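Open-front bins for a small alcove: dimensions, labels, and where they stop being useful

The Kover bins came in a carton of 15, which is more than I needed and the smallest quantity the seller would ship. I have been putting off a post on small-parts storage since February, mostly while waiting to see whether the layout would survive normal use. It has, with changes.

The starting condition was one deep drawer holding over 500 loose items: screws, binder clips, spare feet for furniture, two tape dispensers, picture hooks, and a quantity of plastic anchors that I have never used and will not throw out. Retrieval time was poor. The drawer was also too heavy to open with one hand.

I considered three formats. Lidded boxes stack well but add a step every time something goes in or out. Drawer cabinets are tidy, but the drawers on the Wanel cabinet I tried had no rear stop and came straight out onto the floor. Open-front stacking bins keep the contents in view and can be reached into without moving anything. The lip is low enough to sweep parts out with two fingers and high enough to hold them if the bin is nudged.

The main drawback is dust. The second is that an open front only helps if it faces the person using it. I turned one sideways for a while to gain width and ended up reaching around the wall of the bin each time.

Placement matters more than I had assumed. A bin pushed hard against the rear wall wastes no floor, but the hand has to travel the full depth to reach it, over whatever has been left in front. My working rule is that anything used daily goes in the front half, and the back is for things that can stay there a month. Soft items go in a back corner, where they take up the space that rigid containers never fill properly.
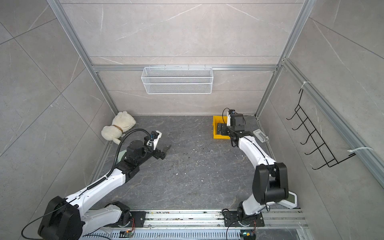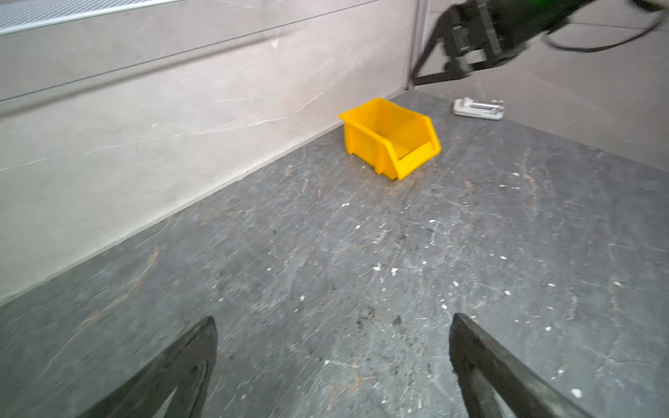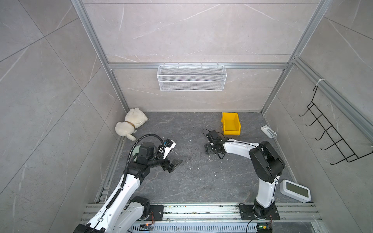 The yellow open-front bin, toward the back of the dark gray floor.

Color: I went with yellow for general use. Against gray stone or gray tile it can be located from across a room, and small dark parts show up clearly against the inside. Black screws in a black bin are a bad combination. White parts are acceptable in yellow, clear parts less so.

Hanging storage is the other half of the system. A wire basket on a crossbar uses height that would otherwise go to waste, and it does not collect grit in the bottom. The mesh sets a lower limit on what can go in it. Cable ties fall through or get stuck halfway. Folded cloths, gloves and rolls of tape are fine. I keep the load light, as the small hooks that come with these baskets are rarely rated for anything and will creep along a smooth rail if the weight sits at one end. A short zip tie on each side of the hook stops that.

Side-wall hooks suit anything with a loop or a hole. Five is a practical number for a narrow wall. Beyond that the items overlap and the rear one is never used again.

Labels: Cheng-en Hsu commented on the last post that printed labels on the sloped lip peel at the corners, and asked whether I had found a fix. Partly. The Praltik tape I had been using lifted within weeks. Wiping the plastic with alcohol first helped. Rounding the corners with scissors helped more. I have since moved the labels to the side wall on the bins that do not sit next to another bin, where fingers do not rub them.

The Miranda shelf liner I mentioned previously has been removed. It stopped the bins from sliding, as advertised, but the feet sank into it and a stack of three developed a visible lean — small, but enough to annoy me every morning. On bare stone the feet sit flat.

Remaining work: the anchors need a bin of their own or a decision. I also have nine bins still in the carton, and will probably give four of them to my brother for his seed packets once I have measured whether the packets stand upright in them.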